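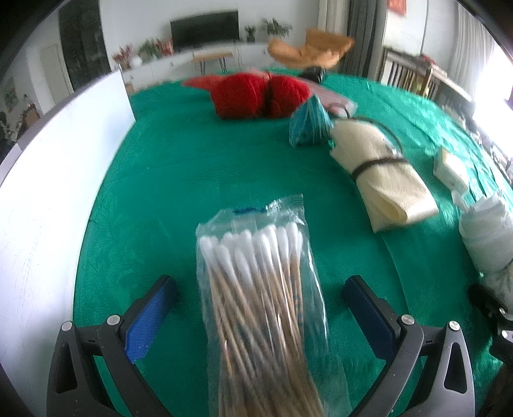 The long cotton swabs, with the rest of the packing still on the bed behind.

Hello all,

Sorry for the slow reply, I've had the bedroom upside down since breakfast and only sat down with a cup of tea ten minutes ago. Quoting the bit I'm answering so it makes sense to those on the digest:

> I'm putting together a wash kit for the winter hut trip and
> keep going round in circles. Do you decant everything into
> little pots or take it as it comes? And does anyone still
> carry the long swabs on wooden sticks? Mine always end up
> snapped, or fluffy at the wrong end. I've got the Goder
> roll-up bag, if that helps, and my limit for the whole kit
> is 800 g.

Yes to the long swabs! I've carried them for years and wouldn't swap them for the stubby ones. The length is the whole point. You can get down the side of a stove valve, or into the thread of a bottle cap, or round the eyepiece of a pair of binoculars, and your fingers stay clean. They're good for dabbing antiseptic on a blister too, when you can't quite bend that far (my knees are not what they were).

As for snapping, I used to tip mine loose into the side pocket and of course they came out in splinters. Now I leave them in a clear bag and stand it upright against something stiff, tips at the top. A bag of 200 is far too many for one trip so I take a good pinch out and leave the rest in the bathroom cupboard. If you've got a hard toothbrush tube that's long enough, even better. Mine isn't, annoyingly.

I don't decant much any more. I did the little pots thing for the Zurkden weekend and spent the first evening sniffing lids trying to work out which was shampoo and which was washing-up liquid. Labels came off in the damp. Now I take one small bottle of something that does hair, body and socks, and I put up with smelling like a lemon.

My other habit, which my family finds hilarious, is laying everything out on the bed before any of it goes near the rucksack. I've got a green bedspread that shows things up nicely, and at the moment there's a red cloth bundled up on the far side, the little teal and white striped pouch, a pinkish packet with a cable by it, a small white box, and the cream mat rolled up and tied round the middle with black cord. I walk past it a few times during the day and take things away. It works much better for me than a list. With a list I only ever add.

About that cord: I tried elastic, I tried the Nelard straps with the plastic buckles (one buckle cracked in the cold, the other is holding up a tomato plant), and I've gone back to plain cord. You can undo it with gloves on.

On weight, my kit came to 381 g on the kitchen scales last time, with the swabs and the first aid bits but no towel. So 800 should be loads unless you're taking the family-size toothpaste. The Goder bag is a nice thing but it's heavy before you've put anything in it, so weigh it empty. Mine went to the charity shop and I use a freezer bag. Not glamorous!

One question back, as I've got you all here. Has anyone stayed at the Kneževič hut since they redid the washroom? The page I found says there are 57 bunks and running water, but it doesn't say whether the water stays on in winter. When I was there in June it was one cold tap outside and a queue. If it's still like that I'll take the folding bowl, and if there's a proper basin then the bowl can stay at home and I'll have room for the good biscuits.

Right, the cat has found the red cloth, so I'd better go and rescue it.

All the best, and happy packing

PS. If anybody wants the leftover Nelard strap, it's yours for the postage. The good one, I mean, once the tomatoes are done with it.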